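Shared Tables: Does a Clear Top Mean a Tidy Room?
Project report, Leandro Daza
November 13, 2020

Our course guide claims that people clean up after themselves if the furniture is nice enough. I doubted it, so I picked the round white table in the Gavita lounge and kept notes on it for 14 days.
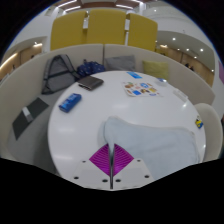
Figure 1. Cloth, sheet of stickers or printed pictures, and small items on the round table.

My first problem was deciding what counts as mess. A cloth is for cleaning, but a cloth left on a table is one more thing on the table. I put it under "tools" and I am still not sure that was right. The wallet-like item went under "personal," the sheet of stickers or printed pictures under "shared," and small packets under "unclear" – a group that grew far too fast.
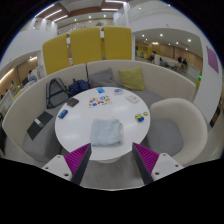

Folding was my second problem. A folded cloth looks like order, and two classmates who helped me score the table gave it a better mark whenever the cloth was folded, even with things still spread along the rim. That tells me our tidiness score measures neatness of one object and very little else.

I also question the booth sofa. It curves behind the table, so people may set things down near their seat and forget them. I have no data on this. In January I want to repeat the notes at a square table.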